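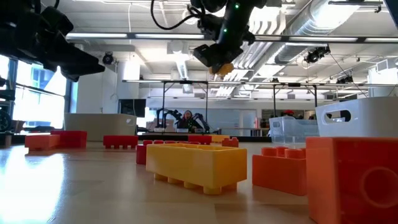 List: cell-users
Date: 2 October 2025
Subject: Re: Gripper opens by itself after a protective stop

On the Wavanbridge list, someone wrote:

> We run two arms over one table, sorting large toy bricks into
> bins. Twice now an arm has gone into a protective stop while
> holding a brick, and on reset the gripper has opened before the
> arm moved. The brick drops on the table. Controller log shows
> code 2365 both times. Has anyone else had this, and is it the
> gripper or the arm? We have swapped the gripper cable already
> and it made no difference.

Yes, we have had it, on the same job with the same sort of bricks. It is neither the gripper nor the arm. It is the order in which things come back after the reset.

On our setup the Rernex controller clears its outputs when a protective stop is acknowledged. The gripper takes a cleared output as "open". If your program then reads the gripper state back and restores it, there is a gap before the close command goes out again. We logged 19 resets with a brick held and the gripper let go in 4 of them. The other times the close command arrived early enough that the fingers hardly moved.

2365 is only the code for "output state changed during recovery". It sounds like a hardware fault and we lost a good while to it. We changed the cable as well, then the gripper.

What we changed in the end:

In the recovery script, the close command now goes out before the stop is acknowledged, and is held until the arm reports ready. The Rorby driver lets you do this, but the setting is off by default. Look for hold_on_recover in the tool section of the config.

The arm no longer goes on with its old path after a reset. It waits, checks the finger width against the width before the stop, and asks for a person if the two differ. Before that, ours dropped a brick and then carried on to the bin with nothing in the fingers, and the count was wrong for the rest of the run.

The second arm is now stopped whenever the first one is. We had them on separate stop circuits, so one could be in recovery while the other was still reaching across the table. That was the part I was least happy with. A plastic brick falling a short way does no harm, but somebody will lean in to pick it up, and the other arm does not know they are there. If yours are wired separately I would sort that out first and leave the gripper until afterwards.

I have not tried any of this with the older Bartoš fingers. They are sprung shut, I think, so you may not see the fault at all with those - but check before you rely on it.

The driver notes say the default will change in December. Until then you need to set it by hand on each arm, and again after every driver update, as the update writes over the tool section.

Could you post the lines just before the 2365 in your log? If there is an output clear in there, it is the same thing.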